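Home | Topics | Planning and buying | Grippers | Glossary

Print this page | E-mail this page

Reading time: 3 minutes

Budgeting for a cloth-handling gripper

A cloth-handling gripper budget is the plan a workshop, laundry or teaching lab draws up before buying a robot hand meant for fabric. It covers the hand itself, the wrist camera, cabling, spare finger pads, a stock of test cloths and the hours needed to get everything working together. Cloth is one of the most rewarding materials to plan for, as even a modest two-finger gripper can do a surprising amount with it!

Scope

The arm is usually budgeted separately. A gripper budget starts at the wrist flange and takes in everything beyond it, plus the mounting plate, which is often left off first drafts. Nadège Poulain's planning sheet, widely passed around among small labs, gives the plate a line of its own and puts cables directly underneath, with room for a second set.

Typical costs

In the Zakevine project, a small study of towel and garment folding, the gripper budget came to 684 hours of paid time and a parts list of 16 lines. Špela Pavlović and Yurii Vasylenko, who wrote it up, set aside 110 of those hours for fitting and adjustment alone. Finger pads were bought in packs of 8, and the first order was used up before July.

Test materials are wonderfully cheap by comparison. Plain coloured cloths, a few patterned ones and a rug or two to lay beneath them will keep a team busy for months. Busy floor patterns are well worth including, as they give the camera software far more to sort out than a bare bench.

Choosing between models

Buyers tend to compare grip width, finger shape and how easily the pads come off. The Rakura and Nukby hands are often weighed against each other: the Rakura has the wider opening, while the Nukby takes slimmer pads and is a joy to service. Perrine Deschamps advises borrowing before buying, and bringing your own cloth to the trial.

Hire is also possible. Roussel lets out complete wrist sets by the month, camera included, and part of the fee can be put towards a later purchase.

See also: Finger pads; Wrist cameras; Folding tasks; Spare parts planning

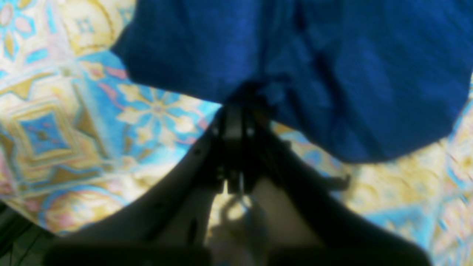 This page was last changed on 20th March by Raphaël Lemaire.

A two-finger gripper holding a bunched blue cloth over a patterned carpet.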